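ok so the rig thread I kept promising. We've had bench space at Skestora since August and the thing finally stands up by itself

The frame is mostly black posts and brackets, plus more cable than I want to admit to. First version wobbled every time the arm moved. Liv took one look and said "diagonal leg," and she was right, I'm still a little mad

Rewired the power side last night. Pulled 4 connectors I'd crimped badly back in the spring (me, not Roald, he'd like that on record) and now all the little green lights come on when they should!!

Gripper is another story. The soft fingertips grab fine on foam blocks but slide right off anything slick. Shabnam wants to try a thinner skin, I want to try changing the squeeze first. We're doing hers because she has the material

Camera at the wrist works, picture's kinda milky toward the bottom right. Gonna mess with exposure before I blame the lens

Still to do: tidy the cable that keeps wandering across the floor, get the code off my laptop, and do about 20 pickups in a row without me hovering. Best so far is 7

More when the new fingertips are on
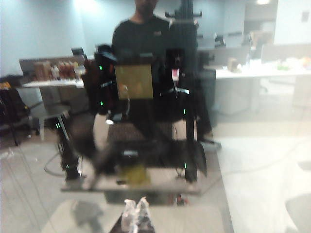

Wrist cam view of the rig, green lights on, fingertips at the bottom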